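Refonte de mon carnet de lecture

6 octobre 2018

Classé dans : Lectures, Méthode

J'ai passé une partie du mois de septembre à reprendre mon fichier de lectures, que je tenais dans un simple tableur depuis l'ouverture du blog. Il comptait 295 titres et 11 colonnes, dont plusieurs n'étaient plus remplies. Je consigne ici la structure retenue, à la demande d'Ashley Birkett, qui tient un carnet comparable et voulait voir les champs avant de modifier le sien.

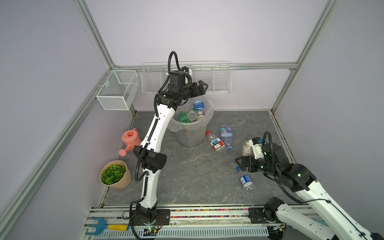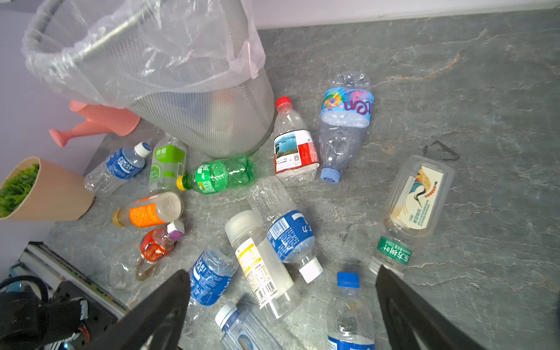

Le principal défaut de l'ancien fichier était de confondre l'œuvre et l'exemplaire. Une ligne correspondait à un livre terminé, avec titre, auteur, éditeur, pagination, dates et note. Dès qu'un roman était relu dans une autre édition, il fallait dupliquer la ligne, et le total annuel devenait faux. Les abandons, eux, n'apparaissaient nulle part.

La nouvelle version repose sur deux feuilles. La première contient les œuvres : identifiant, titre original, titre français, auteur, année de première parution, langue. La seconde contient les lectures : identifiant de l'œuvre, édition, traducteur, support, date de début, date de fin, dernière page lue, état. Une relecture ajoute une ligne dans la seconde feuille et ne touche pas à la première.

Le champ « état » accepte quatre valeurs : en cours, terminé, suspendu, abandonné. J'ai longtemps hésité à garder « suspendu », qui sert souvent à ne pas écrire « abandonné ». Il reste, avec une limite : au bout de trois mois sans nouvelle page, la ligne change d'état. La règle a déjà frappé Plilosen, roman de 900 pages arrêté au milieu du deuxième livre. Je le reprendrai peut-être, mais il faudra alors ouvrir une nouvelle ligne.

Concernant la note, j'ai supprimé les étoiles. En triant l'ancien fichier, j'ai constaté que la grande majorité des titres avaient reçu quatre sur cinq, ce qui rendait la colonne inutilisable pour un tri. Elle est remplacée par un champ binaire (à relire : oui ou non) et par un commentaire limité à une phrase. Pour Jevwood, j'ai écrit « Construction solide, dernier tiers répétitif ». C'est plus utile que quatre étoiles au moment de rédiger un billet.

Le nom d'auteur m'a pris plus de temps que prévu. Huenchumán figurait sous trois graphies, avec et sans accent, et une fois avec le prénom en tête. J'ai fixé la forme « Nom, Prénom », accents conservés, et une liste déroulante interdit désormais la saisie libre. Les recueils collectifs sont classés au nom du directeur d'ouvrage, à défaut au titre.

Restent les séries. J'ai essayé un champ « numéro de tome », abandonné assez vite : le cycle de Gutus a été publié dans un ordre et traduit dans un autre, avec un volume intermédiaire qui n'a pas de numéro du tout. J'ai donc deux champs, rang de parution et rang dans le récit, tous deux facultatifs. Ils sont vides pour la plupart des titres et cela ne gêne pas les tris.

La reprise des anciennes données n'est pas complète. Les dates de début manquent pour les premières années – je ne notais alors que la fin – et je les laisse vides. Les durées de lecture ne seront donc calculées qu'à partir des lignes complètes. Le traducteur manque aussi assez souvent ; je le complète quand j'ai le volume sous la main.

Le bilan de fin d'année sera établi sur la seconde feuille, abandons compris. Ashley propose d'y ajouter la provenance (achat, prêt, bibliothèque). Je n'ai pas encore décidé, ce champ étant impossible à reconstituer pour les titres les plus anciens. Si vous en tenez un, indiquez-moi en commentaire les valeurs que vous utilisez.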